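Plenderano Baseball and Softball Club
Minutes of the board meeting, Aug 7, 2026
Clubhouse, upstairs room

Present: Wim Jansen (chair), Oľga Beneš (minutes), the coaches of the first and second team, the youth coordinator, two parents from the under-15 group.
Absent with notice: the head umpire.

1. Opening

The chair opened the meeting at 19:35 and welcomed the two parents, who attended for the first time. The agenda was accepted with one change: the point about the batting cage was moved before the point about the youth tournament.

2. Minutes of the last meeting

The minutes from April were read. The second team coach asked to correct one sentence. It was written that he "refused" to play the double header in Wistlow. He did not refuse, he asked for a later start. The sentence will be changed. With this correction the minutes were approved.

3. Season so far

The first team is in third place with five games left. The coach is satisfied with the hitting but not with the defense. In the last two games against Karkik the team made seven errors, and four of them were throws from third base. He wants to try another player in this position for the next home game. The board has no opinion on this, it is the decision of the coach.

The shortstop leads the team with a batting average of .427. The coach asked that we don't put this on the website before the end of the season, because the player himself does not like it. Agreed.

The second team has won half of its games and is exactly at .500. The chair said this is better than we expected after so many players moved up in spring. There is still a problem with catchers. At the moment there is one catcher for two teams, and when both teams play on the same day somebody must catch who has not trained for it. The youth coordinator knows two older juniors who would like to learn it. They will come to the first team practice starting next week.

4. Money

The balance of the club account is 2,703 euros. All invoices for the field rental are paid until the end of the season. Three members still have not paid their fee. Oľga Beneš will write to them one more time, in a friendly tone, and the chair will call them if there is no answer.

The income from the food stand was lower than last year. It rained on two home dates and on one of them the grill did not work. One parent proposed to sell coffee and cake also at the youth games. The board likes the idea and the parents will try it at the next home game of the under-15 team.

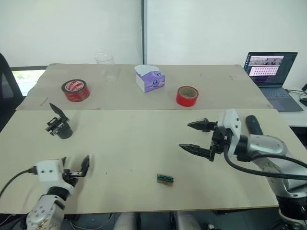
5. Batting cage

The net on the left side has a hole near the back post, and balls go through it to the parking lot. Until now no car was damaged. Two offers were received. Dekker asks 600 euros for a complete new net with installation. The other supplier would repair only the damaged part for a smaller amount, but gives no guarantee on the old part of the net.

The discussion was long. The first team coach is for the complete net. The second team coach thinks that the repair is enough for this year and that the money is needed more for catcher's equipment. The chair reminded everyone that the same net was already repaired two times.

Vote: five in favor of the new net, one against, one abstained. The offer from Dekker is accepted. Until the installation the cage stays closed on the left side, and hitting is allowed only from the right lane. The coaches will tell this to all teams.

6. Youth tournament

The tournament will be held on our field with four teams. Karkik and Wistlow have confirmed. The fourth place is open and the youth coordinator is waiting for an answer by the end of the month. Games will be five innings with a time limit of 90 minutes. No new inning starts after this time.

One parent asked about the pitching rules, as her son pitched on two days in a row at the last tournament. The youth coordinator explained that this should not have happened. For our tournament each team must hand in a pitching sheet after every game, and the scorer will check it before the next one.

The head umpire sent a message that he can find two umpires for the day but needs one more for the bases. Wim Jansen will do it if no other person is found.

7. Other points

The key to the equipment shed is missing again. Whoever has it should return it to the chair.

The old helmets with cracks must not be used anymore, also not in practice. The second team coach will take them out of the shed.

The date of the next meeting will be sent by e-mail. The meeting was closed at 21:20.

Minutes written by: Oľga Beneš
Checked by: Wim Jansen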